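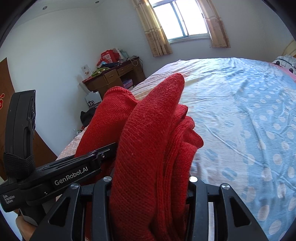

A jumper is a harder problem than a warehouse

The engineer I met at Jirnell has spent six years writing software for machines that pick things up, and she would like it known that she does not believe most of what is said about them. She agreed to talk on condition that her name stayed out of it. Her employer sells planning software to firms that move boxes, and boxes, she says, are easy.

"A box has six sides and it keeps them. You find the corners, you plan a path, you close the gripper. If I show you a red jumper being folded and ask where the corners are, you can't tell me. I can't either. The sleeve might be under the body. It might be inside it."

Her doubts are about the fashion for teaching this sort of thing by example. People fold clothes with hand-held grippers, cameras record what the grippers see, and a model is trained to turn pictures into movements. She has been through a good deal of such footage, knitwear on beds mostly, and has opinions about it.

"Look at how much of the picture is cloth. You've got a great lump of knitting between the jaws and it covers half of what's behind it. The second gripper goes round the back and you lose the end of it. A person doing the folding knows what their other hand is up to. The model has to guess."

I put it to her that this is the point of using a lot of examples. She was not having it.

"A lot of examples of what? If you've got 50 hours in bedrooms with the curtains open, you've got a model that knows daylight. Try it at six in the evening in November."

What the model is meant to see

We spent most of the afternoon on perception, which she thinks is where the money goes and where the least is checked. Jirnell ran its own trial last winter with a small contractor called Šťastný, using a folding policy that had been praised in a demonstration. On the team's own towels it managed well. On jumpers it finished 20 folds out of 63.

"And that was with us being kind. We laid them flat first. Nobody's washing comes out flat."

The failures were not dramatic. The gripper would close on two layers when it wanted one, lift both, and carry on as if all was well. The planner had no idea, as it had never been given a way of asking how many layers it held. She drew this for me on the back of a delivery note: a loop for the knit, two lines for the fingers, and a question mark in between.

"When a tube of ribbed knit stands up between the fingers like that, it looks the same from the front if it's a sleeve or if it's a fold of the body. Then look what it's lying on. Spots on the sheet, creases everywhere, pink one side and blue the other. I like the clutter, I'll give them that. Better than a white table. But I want to know what the thing has learned to ignore, and I've yet to see a tool that will show me."
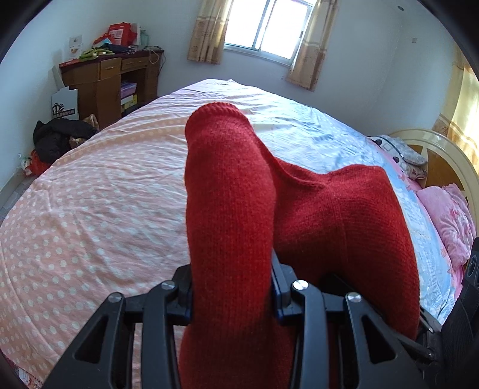
Who checks the labels

The tools are her other complaint. Jirnell uses a package named Tivow to play back recordings and mark where one action ends and the next begins. She called it "fine", in the tone people use for hotel coffee. It lines up the views from both hands and lets you step through them slowly. What it cannot do is say whether a mark is right.

"Two of us labelled the same recordings on a Monday. We disagreed about when the grasp started, over and over. Is it when the fingers touch, or when the cloth stops slipping? You can't see slipping in a still. So the label is somebody's opinion, and then it's training data, and then it's the truth."

She has asked for a force reading alongside the pictures and been told it would slow everything down. Her answer is that it ought to.

I wondered whether she was simply on the wrong side of an argument that was already over. Planning of the old sort, with its models and its rules, has never folded a jumper quickly either. She admitted as much. Her own attempt, years ago at a firm in Cletwood, took long enough per garment that visitors went off for lunch. The learned version is faster and moves more like a person, and she grants that nothing she has written by hand would cope with a sagging fold half as well.

"I'm not saying it doesn't work. I'm saying show me the 43. Everyone shows me the 20."

Jirnell has not decided whether to run a second trial. If it does, she wants the garments dropped in a heap, the lights changed between runs, and every failure kept — the dull ones too. She also wants a stop built into the controller for when the fingers hold more cloth than expected. It would be a few dozen lines, she thinks, once there is a sensor to feed it. The request for the sensor is still with purchasing.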